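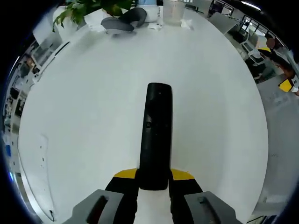 Hivisley House Reading Room
Gallery: Tables and Furnishings

The Reading Room at Hivisley House reopened to members in July after a full refurnishing of the ground floor. This page presents the tables chosen for the room, the considerations that guided their selection, and the arrangements for their daily care. The project was directed by Nadiia Kravchuk, Head of Interiors, and the furniture was supplied under a single contract with Ní Chonaill.

Members who knew the old room will remember long oak tables set in two rows. They served well for many years, but they were difficult to move and left little space for anyone using a wheelchair or carrying equipment. The new plan gives the center of the room to round tables in white, with the remaining oak pieces placed along the north wall for those who prefer them.

Round white table, large size
A broad, round white top with a smooth surface, shown with a leafy green plant in a white pot toward the far side. The large tables are intended for group study, committee papers, and the Thursday drawing circle. Plants are kept toward the edge so that the working area stays free.

About the room

The refurnishing covered 3,931 square feet, including the Reading Room itself, the Enari Alcove, and the passage leading to the garden door. There are now nine round tables in total. Six are of the large size and stand in the main room. The other three are smaller and are found in the alcove, where the ceiling is lower and the light comes from one side only.

White was selected after a trial period in which members were invited to work at sample tables in several finishes. Darker tops were considered handsome but tiring under the reading lamps, and two of the samples showed every fingerprint. The pale finish was also preferred by members of the drawing circle, who asked for a neutral ground beneath their paper.

The round shape was the subject of longer discussion. Some members felt that a straight edge was better suited to large volumes and maps. For this reason the oak tables on the north wall have been retained, and the map cabinet has been moved beside them - a short walk from the door, with its own lamp.

Plants

Each large table is assigned one potted plant from the Trostomia collection, which was previously housed in the conservatory. White pots were chosen to match the table tops. Staff water the plants before opening on Monday and Friday mornings. Members are kindly asked not to water them at other times and not to move them to the floor, where they may obstruct the aisles.

Plants are rotated between the main room and the alcove as the seasons change. A table may therefore be without its plant for a few days.

Use and care of the tables

Please place a mat beneath cups and glasses. Mats are kept in the drawer of the issue desk and should be returned there after use.

Ink, paint, and adhesives may be used only on a protective sheet. Sheets are available in two sizes and may be reused.

Spills should be wiped at once with a soft cloth and plain water. Please do not use sprays or scouring pads on the white surfaces. Marks that do not lift with water should be reported at the issue desk, and staff will attend to them after closing.

Personal belongings may be left on a table for short absences of up to half an hour. Items left beyond closing time are taken to the cloakroom and held for one month.

Reservations

The large tables may be reserved by groups of four or more, up to two weeks in advance. Reservations are held for fifteen minutes past the stated time. The alcove tables are not reserved and are available on arrival. Members requiring a particular table height or additional clearance should speak with the issue desk before their visit - adjustments can usually be made the same day.

Requests to use photographs from this gallery in print should be sent in writing to the Interiors Office at Hivisley House, marked for the attention of Nadiia Kravchuk.

Page last revised Thursday, October 16, 2025.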